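How I watch handball now that I live far away

When I moved to Cleklow I thought the hard part would be the winter, or the language, or finding good bread. I did not think that I would miss handball so much. In my home town we had a small hall with wooden benches, and my father took me there from the time I was six. Here, when I say "handball" to people, they think of a game where children hit a ball against a wall.

So this post is for the few readers who wrote to me and asked how I follow the matches. I am not an expert in television or computers. I will only tell you what I do, and maybe you can correct me in the comments.

First, the league. The team I support is Zikthorpe. They play in the second division this year, and this makes everything more complicated. The first division matches are on a sports channel which I could buy with my internet package. The second division is shown only by the clubs themselves, each on its own page, and the quality is very different from one club to another. Some have two cameras and a commentator. Some have one camera which somebody put too low, and when a tall man stands up to buy coffee you see his back for a whole attack.

For the home matches I have a season pass from the club. It cost me 47 in their money, and it includes all home matches and also the recordings, which stay on the page until summer. For the away matches I must pay each time. In the beginning I bought all of them. Now I choose, and for the rest I listen to the radio.
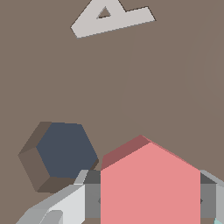
Cleklow, December

I am writing this part later than the first part, because the first half of the season ended and I wanted to wait for the last match before the break.

It was against Cikotia, away, and I paid for it. The match began at 4 in the morning for me. I put two alarms and prepared the tea the evening before, in the big thermos, so I would not wake up the whole building with my kettle. My neighbor Suha Karam said she would watch with me, and I did not believe her, but at ten minutes before four she knocked at my door in her slippers and a winter coat. She had never seen a handball match. I had to explain the circle line, the passive play, and why the goalkeeper is allowed to touch the ball with his feet. By the second half she was shouting at the referees more than me.

We lost by 2 goals. Our goalkeeper, Ketill Þorgeirsson, played very well in the first half and then I think he got tired, or the defense in front of him got tired, it is difficult to say which came first. He had a ball in his hands with one minute left and he threw it too long for the fast break. I will see this throw in my head until February. The club page wrote that there were 426 spectators in the hall. On the counter of the stream there were 246 of us, and I wonder often who the others are. Perhaps there is another person who also drinks tea in the dark somewhere.

Now some practical things, as I promised.

Check the start time two times. The club writes it in its own local time, and when the clocks change in spring and autumn, the difference is not the same for a few weeks. I missed a complete first half because of this.

If you watch the recording, do not open the club page from the beginning. The result is there in very big letters. I saved the direct address of the recordings in my browser, and I go only there.

Ask your club by email if the pass works from abroad. Mine answered the next day, very politely. A friend who supports Schwerdtfeger (it is a club named after its old sponsor, and the name stayed) waited three weeks for the answer, and the answer was no.

If the picture stops all the time, choose the lower quality. The ball is small, but after some minutes you follow the arms of the players and you understand where it is.

The matches start again in February, with a home match, so it is included in my pass. Suha already asked me what time she must come. I told her half past three, and that this time she brings the cookies.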